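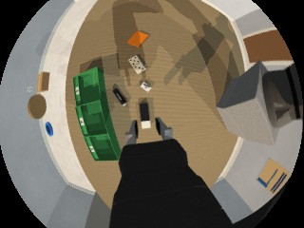

Domino practice in the simulator, gripper view. Green tray on the left.

Open day at Likby, 25/10/2018. Notes typed up on the train so forgive the state of them.

Went mainly for the remote control demo. You sit at a desk, two hand controllers, screen in front, and drive a simulated arm around a simulated room. Every move gets recorded and the recordings are what they train on. They have 1,826 so far. Was told about a third get thrown out, mostly for dithering.

Job is small stuff off the table and into the tray compartments. Sounds dull. It isnt. Looking straight down past the fingers you lose all sense of height, and my first 2 goes I came down way too early. Third go, got hold of something, let go of it by squeezing the wrong trigger. Queue behind me very polite.

Vojtěch Šindelář ran the desk. Does the whole thing in one smooth swoop, never stops to line up. Says stopping is the bad habit, the arm learns to stop too. Wrote that down, we have exactly this at Purnby with the hand guided arm, everyone pauses before the grab.

Second screen has the room view, much easier for judging height. But you only get it for practice, not when recording.

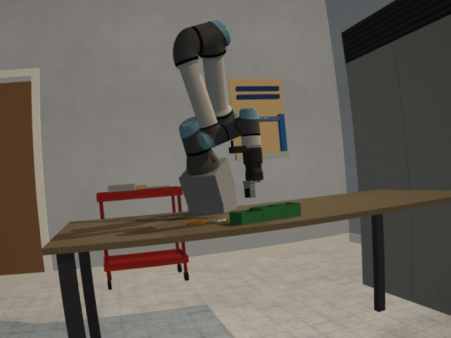 Michalík disagreed about the pausing, over coffee. A short stop before closing the fingers is fine, he said, as long as every operator does it in the same spot, and it's the mixed styles that wreck a training set. He'd take 118 matching runs over the whole pile.

Didnt get to the Somport stand, ran out of time. Back in March hopefully, want to ask abuot the controllers and what they cost.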